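Ein Nachruf auf Kordestani

Donnerstag, 22. August

Gestern Abend kam die Nachricht, dass der Schauspieler Kordestani gestorben ist. Ich hatte ihn zuletzt im November im Theater gesehen, in einer Nebenrolle mit vielleicht fünf Minuten Text. Er spielte einen Nachtportier, der auf einen Anruf wartet. Das Stück selbst war mittelmässig, an den Portier denke ich heute noch.

Bekannt wurde er durch die Serie «Grandivside», in der er 17 Folgen lang den Bruder der Hauptfigur gab. Danach kamen kleinere Filme, viel Hörspiel und immer wieder Bühne.
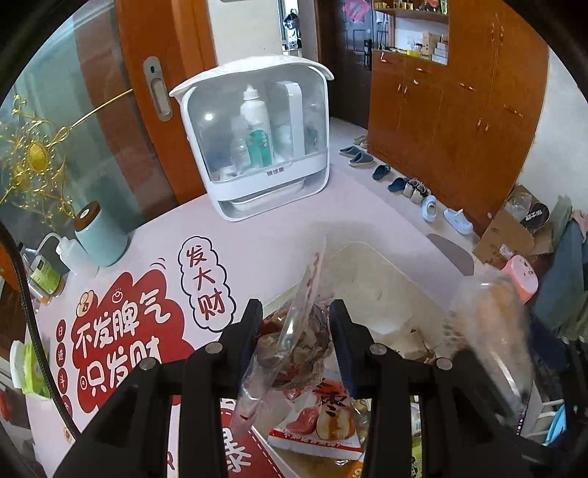

Womit fängt man an, wenn man ihn noch nicht kennt?

Mit «Nikitz», seinem zweiten Kinofilm. Die erste halbe Stunde ist zäh, danach trägt er den Film fast allein.

Für «Nikitz» bekam er damals einen Preis, den er nicht abholte, er hatte am selben Abend Vorstellung. Das Haus fasste 300 Leute und war halb leer. In einem Radiogespräch sagte er später, die Vorstellung sei gut gewesen, mehr wollte er dazu nicht sagen.

Weniger gelungen fand ich «Wison», die Krimireihe, bei der er nach 8 Folgen ausstieg. Die Bücher gaben ihm wenig zu tun, und er stand oft nur in Türrahmen herum. Trotzdem habe ich alle gesehen, die Folge auf der Fähre zweimal.
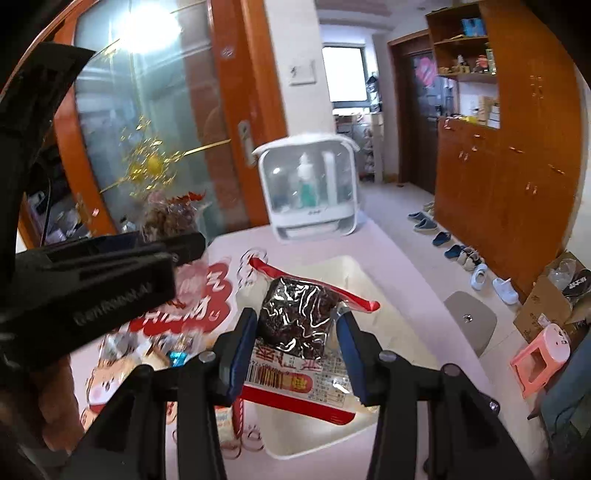
Veronika Hämmerli

Am Wochenende schaue ich «Nikitz» noch einmal, die alte DVD läuft zum Glück noch. Die Hörspiele sind schwerer zu bekommen. Zwei habe ich auf Kassette, der Rest ist vergriffen. Wer noch etwas davon hat und ausleihen würde, kann mir gern unten einen Kommentar schreiben.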